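How to Descale a Kettle Without Making Your Tea Taste Like a Chip Shop

3 February 2018
Filed under: Kitchen, Slow Disasters

If you live on bore water, or anywhere the council describes the supply as "moderately hard" with a straight face, the inside of your kettle looks like a cave people would pay to visit. Mine did. I ignored it until a flake the size of a fingernail turned up in a visitor's cuppa. She drank around it, bless her, and has not been back.

The job takes an hour and most of that is sitting down.

What you need

White vinegar, the cheapest on the shelf, or citric acid from the baking aisle. Water. An old toothbrush you will never confuse with your current one. A tea towel you don't love.

I have used both acids and prefer the citric. Vinegar works fine but the smell moves in and starts getting mail. Lemon juice also works, if you have a tree and too many lemons, and if you have a lemon tree you have too many lemons.

Before you start

Check the booklet if you still have it. Some kettles with a coated element don't like vinegar and the maker will say so in small type on the page after the warranty. If yours has a removable mesh filter in the spout, take it out now. On my old Milten it slides up. On the Zustitska that replaced it, you squeeze both sides and swear.

Unplug the thing. Let it cool.

The citric acid way

1. Fill the kettle halfway with fresh water. Boil it, switch off at the wall, and wait a couple of minutes so it isn't still rolling.

2. Add 2 tablespoons of citric acid, slowly. It will fizz. If you tip it into water that's still at a full boil it will fizz over your hand and the bench, and you will learn some new words.

3. Leave the lid open and go away for 60 minutes. Stick a note on the handle. Emiliano Ojeda, my brother-in-law, once made a full plunger of coffee from a kettle in this condition and pronounced it "bright".

4. Drop the filter in a mug with a spoonful of the hot mixture and let it sit there too.

5. Pour the lot down the sink. Most of the scale should go with it. Whatever is still hanging on can be persuaded with the toothbrush. No steel wool, please, no matter how satisfying it looks.

6. Rinse, fill, boil, tip out. Do that 3 times. Two is enough according to the packet, but the packet isn't drinking it.

The vinegar way

Same idea. Equal parts vinegar and water, enough to cover the scale, brought to the boil once and left for the same hour. Open a window first. Watch it while it heats, as vinegar foams up faster than plain water and some kettles will spit it out of the spout. You'll want more rinses at the end, and I'd give it a night with the lid open before trusting it with anything milky.

If it didn't work

Very old scale comes off in layers. Do it again tomorrow. The worst kettle I ever met belonged to Catrin Hughes, who had lived in the same rental for 7 years and inherited the kettle with it, and that one needed a go every evening until the weekend. There was a perfectly nice stainless base under there. She was almost upset.

If there's rust, that's a different problem and the answer is a new kettle.

How often

When you can see it. Every couple of months if your water is bad, twice a year if it isn't. I put March in the diary last year and then did it in winter, so take any schedule of mine with a grain of salt.

Other things the leftover citric acid is good for: shower heads (tie a bag of the solution round it overnight), the crusty ring behind the tap, the dishwasher, cordial. Use a different spoon for the cordial.

Keep it off marble and limestone. It eats them, cheerfully, and the dull patch is there for good. Ask me how the vanity is going.

Next up in Slow Disasters: the rangehood filter. I've been putting it off and will continue to.
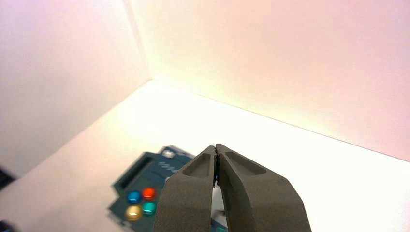
Tips together, dark grey on both sides.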